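Water hardness after the softener changeover at Palomino

February 21, 2025

The new twin-tank softener in the Palomino plant room is in service, and the old single-tank unit has been disconnected and drained. This item covers what the equipment does, what the hardness readings mean, and which appliance settings residents should check. Notes on the hallway lighting and the bicycle store are elsewhere in this issue.

The incoming supply at Palomino measures 200 milligrams per liter of hardness, expressed as calcium carbonate. That figure comes from the sample sent to Momareo, the lab that handles our water tests, and was taken at the main before any treatment. It is hard water. Divided by 17.1, it converts to 11.7 grains per gallon, the unit printed on most American appliances and in most dishwasher manuals. Either unit is fine for comparison as long as the two are not mixed. Several people wrote in after the last issue having entered a milligram figure into a machine that expects grains, which drives the setting to its maximum and wastes salt.

Only the hot water is softened. The cold supply to kitchens and bathrooms bypasses the softener entirely and reaches the tap at full incoming hardness. This was true of the old unit and remains true of the new one. The pipework was laid out that way when the building was finished, and separating it again would mean opening the risers on every floor.

How the twin-tank unit works

The unit is a Hasico twin-tank model. Each tank holds a bed of cation exchange resin, small beads that carry sodium. As hard water passes through the bed, calcium and magnesium attach to the resin and sodium is released into the water in exchange. The resin has a fixed capacity. When that capacity is used, the bed has to be flushed with brine, which reverses the exchange and sends the calcium and magnesium to the drain.

The old unit had one tank and regenerated on a clock. It went through its cycle in the early morning whether or not the resin was exhausted, and during the cycle it passed untreated water to the heater. On heavy days the resin ran out well before the clock came around. Residents on the upper floors noticed this as a return of scale on shower glass toward the end of the week, usually reported to us as a fault with the heater.

The new unit is metered. A turbine in the outlet counts the water, and after 2000 gallons the valve head switches to the other tank and regenerates the spent one. There is always one tank on line. The switch is audible in the plant room and should not be audible anywhere else. If you are on the ground floor next to the plant room and hear a knock in the pipe when it switches, report it with the time of day so it can be matched to the log on the controller.

Treated water leaving the tanks has almost no hardness. A blending valve then adds a measured amount of raw water to bring the hot supply up to 6 grains per gallon. Fully softened water at heater temperature is more aggressive toward some fittings, and most of the valves in the building are original brass. The blended figure is a compromise. It will still leave some scale in a kettle filled from the hot tap, although kettles should be filled from the cold tap in any case.

Settling-in period

Two effects are normal in the first weeks. The first is loose scale. Pipes that carried harder water for years have a thin layer on the inner wall, and a change in water chemistry can release small pieces of it. They collect in faucet aerators and shower heads. If the flow at one hot tap has dropped and the others are normal, unscrew the aerator, rinse the screen under running water, and refit it. If the flow has dropped at every hot tap in the apartment, the aerators are not the cause and you should submit a work request.

The second effect is a change in how soap behaves. Soap and calcium form the gray film familiar from bathtubs, and with less calcium a given amount of soap lathers more. Reduce the dose before deciding that the water feels slippery or does not rinse. Liquid detergents are less affected than bar soap, and the difference will be small on the cold side, where nothing has changed.
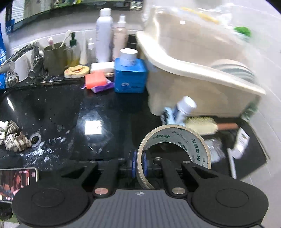

Spots on sinks and counters are the subject of most of the messages we have received since the changeover, generally along the lines of "the softener is running and I still get marks." A spot is what remains when a drop of water evaporates. The dissolved minerals stay on the surface and the water does not. Since the cold supply is unsoftened, any drop from the cold tap leaves calcium carbonate in the same quantity as it did last year. Hot water leaves less of it, but softening swaps the calcium for sodium and does not remove the dissolved solids, so it can leave a residue of its own. That residue wipes off with plain water, while a calcium spot that has been in place for some time will not. Surface color matters more to how a spot looks than to how much mineral is in it. White spots on a black sink basin beside a glossy black countertop, as in the picture, are plain to see, and the same deposit on stainless steel or pale stone can go unnoticed for months. Residents who had kitchens refitted in dark finishes are seeing contrast, and the readings in their apartments match those in the rest of the building.

For routine care of dark sinks, rinse the basin at the end of use and dry it with a cloth. Drying is the step that prevents the spot. Rinsing alone replaces one set of drops with another. Deposits that are already set can be softened with white vinegar diluted with an equal volume of water, left on for a few minutes, rinsed off, and dried. Test it first on a part of the sink that does not show. Do not use vinegar or any other acid on marble, limestone, or travertine, where it will etch the surface permanently. Check the care sheet for composite counters, as the resin and filler vary between makers. Scouring powder should be kept off gloss finishes altogether. It scratches the polish, and the scratches then hold deposits.

Appliance settings

Dishwashers in the building are connected in one of two ways, and the correct hardness setting depends on which. A machine fed from the hot line should be set for 6 grains. A machine fed from the cold line and heating its own water should be set for the incoming hardness, which on most control panels means rounding up to 12. Look at the shutoff valve under the sink: the fill hose runs from either the hot or the cold stop. If both stops are unlabeled, run the hot tap until it is at temperature and see which supply pipe warms up.

Washing machines take both supplies and have no hardness setting. Follow the detergent maker's dose for hard water on cold cycles. On warm and hot cycles the medium dose is enough.

Coffee machines and steam irons use cold water and get no benefit from the softener. Descale them at the interval in the manual for hard water. Filter jugs with an ion exchange cartridge will reduce hardness for this purpose. The Celta cartridges stocked in the building office are carbon only. They reduce chlorine taste and have no effect on hardness, and the label on the shelf has been corrected to say so.

Sodium content

Softened water contains more sodium than the raw supply, in proportion to the hardness removed. Drinking and cooking water should come from the cold tap, where the sodium level is unchanged. Anyone on a medically restricted diet who wants the exact figures can ask the office for the Momareo report, which lists sodium before and after treatment.

Salt, maintenance, and testing

The brine tank takes pellet salt. Rock salt should not be delivered to the building under any circumstances, as the insoluble part settles in the base of the tank and blocks the pickup tube. The level is checked on the plant room round and recorded on the sheet by the door. The blending valve has been sealed at its current setting.

A second set of samples will be taken from the hot supply at the heater outlet and at the top of each riser. Results will be posted on the notice board beside the mailboxes. Residents who want to test at home can collect a strip from the office. Dip the strip, hold it level, and read it at the time printed on the packet, as the color continues to develop afterward and gives a high result. Run the tap for two minutes before taking the sample, and write on the form whether it came from the hot or the cold side.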